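Fultulside reading room tables back in use after refinishing

The refinishing of the reading tables at the Clegg building in Fultulside has been completed, and the ground floor room reopened at 20 past nine in the morning. The work covered 19 tables and was carried out by Larnville, the joinery firm that also maintains the shelving.

Each top was sanded by hand along the grain and given two thin coats of a clear matt oil. Magdolna Bodnár, who led the work for Larnville, said a gloss varnish had been ruled out at the start. "Gloss throws the ceiling lights back at the reader, and it hides the figure in the wood," she said.
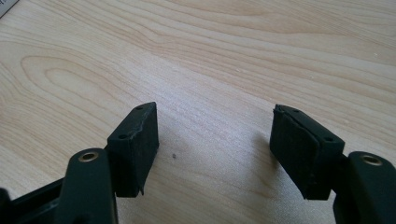 The pale colour and the ringed pattern of the grain have been kept, and no stain was used. Cold drinks may be placed on the tables straight away. Hot cups need a mat until the end of February, when the oil will have fully hardened.

The cost came to £3607, of which £139 was spent on abrasives and cloths. Araba Gyamfi, the building manager, said the tops would be wiped weekly with a damp cloth and re-oiled once a year. Spray polish should not be used.

The side tables in the upstairs corridor are not part of this contract. A separate price for them has been requested.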